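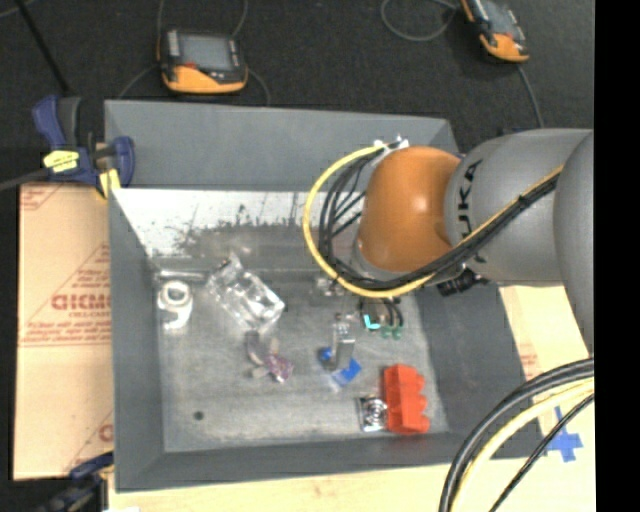 Toststead Footwear to convert Jedora stores, sets date for year-end results

Jan 22, 2025

Toststead Footwear Ltd. will bring its Jedora family shoe stores under the Toststead name and will report fourth-quarter and full-year results in March, the retailer said in a statement released after the close of trading.

The company operates 118 stores under the two banners. Conversions will start with the Jedora locations at Andemwood and proceed by region. Each store is to close for four days while signage, point-of-sale terminals and shelf labelling are changed over. Leases are not affected, and no closures were announced.

Chief financial officer Yanti Lubis said conversion costs will be recorded as incurred and shown as a separate line in selling, general and administrative expenses. Fixtures with remaining book value that are not reused will be written down in the quarter in which the store closes for the work. Comparable store sales will exclude a converted location for the days it is shut. It will return to the comparable base on reopening.

"We looked at running the two names side by side for another year," Lubis said. "The duplicate advertising spend was hard to justify when the assortments already overlap to the extent they do."

The Jedora name will be kept as a private label for children's and work footwear. Supply of the work range remains with Rungrueang, whose agreement was renewed last year on a landed-cost basis. Toststead did not disclose purchase minimums. Freight terms are unchanged, and the company continues to bear currency exposure between order and delivery — a point raised by shareholders at the last annual meeting.

Customer terms will be aligned at the same time. Unworn footwear may be returned or exchanged within 30 days with a receipt at any store, whichever banner it was bought under. Jedora customers currently have to return goods to the store of purchase. Clearance items stay exchange-only. Gift cards issued by Jedora will be honoured at face value and carry no expiry date. Loyalty points will transfer at par once a member has confirmed an email address — unconfirmed accounts will be held open but cannot be redeemed against until that is done.

Dong-geon Cheon, vice-president of store operations, will oversee the changeover and continue to report to the chief executive. Store managers have received the regional schedule. Hourly staff will be offered shifts at neighbouring locations during the closure or paid for the hours originally rostered.

The company left its existing sales outlook in place and gave no guidance for the new fiscal year. It expects to do so with the March results, which will be followed by a conference call and live webcast through the investor section of its website. A replay will be available for two weeks.

Statements on timing, cost and expected savings are forward-looking and speak only as of the date of the release.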